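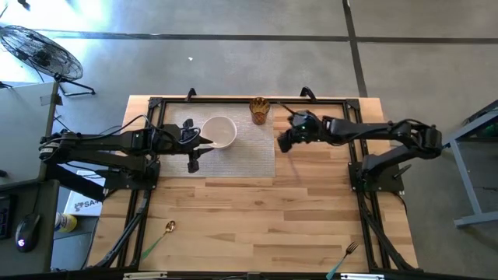

Two-arm table cell, place setting task — check before start

Drelten workshop, cell 13. Filled in Monday, morning shift. Internal rules: Brallell bench code, part 10.

1. Mounting plates and bolts
OK. All bolts tight by hand key, both sides. Paint marks are still missing, please add them in June.

2. Cables
Partly OK. They follow the frame down both sides, as the code wants. The loops over the arms must have slack at full reach. I measured 87 mm at the left elbow and this is enough.

3. Elbow space
Not OK. Both elbows go out over the floor, outside the table. The code asks to mark this zone. There is no tape yet. Until then, stay one step back when the arms have power.

4. Glass and bowl
Comment: the tumbler stands at the corner of the placemat, very near to the rail. I would prefer it 10 cm more inside. Check for chips before every run.

5. Spoon and fork
OK. Handles must not lie over the rail.

6. Floor and fan
Fan stands on the concrete, away from the table. Guard must be closed. Cord not tested this time — Sakalauskas has the tester.

7. Stop button
Tested from the operator desk, both arms stop. Repeat after each Grulleo software update.

8. Speed in teaching mode
Limit is set to 16 percent. Do not change it without writing here.

Result: may be used, with point 3 open.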